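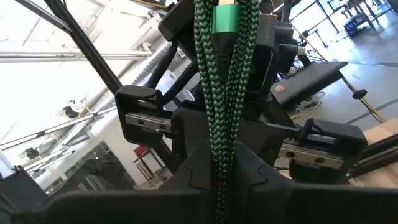 Reviews / Cables and Desk Bits

Last updated: January

Grononix braided charging cables, reviewed

I bought a mixed set of these to replace the thin black cables that had been living in my bench drawer. The green one has a chevron weave in green and black, with a bright green anodized metal housing at the connector and a short black sleeve below it where the cable takes most of its bending. The set comes in several colours and cost me $21 from Tulwood, plus shipping.

The weave is the best part. It doesn't grab on the edge of a bench the way rubber does, and a knot comes out with one pull. It is stiffer than plain cable, so it holds a curve for a while after you uncoil it. If you like your cables to lie dead straight, you'll find that annoying.

The metal housing is easy to grip when you're unplugging from a tight spot behind a monitor. It is also a bit wide. Two of them side by side in my Dow hub is a squeeze, and I ended up leaving a port free between them.

I've had the set long enough to charge everything in the shop from 20 to 100 percent many times over. No fraying so far, and none of the connectors has worked loose. The colours matter more than I expected. Green goes to one device, purple to another, and I've stopped tracing cables back to the wall to see what's what.

My complaints are small. The package has no ties in it, and the lengths aren't marked on the cables themselves. I put a dab of paint on the longer ones — a printed band would have been better.

I sort mine on a butcher-block top with two shallow plastic trays in the middle, an orange-yellow one and a light grey one. Braided cables go in one, plain black in the other.
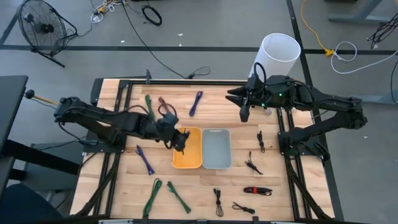
Compared with the Brurnex set

The Brurnex cables are softer and coil up smaller, so they're the ones I'd pack for a trip. Their sleeves are shorter, though, and one split on me near the plug. For a bench or a desk I'd buy the Grononix again at the same price.

Contact us | Copyright Tulwood Bench Reviews | Back to top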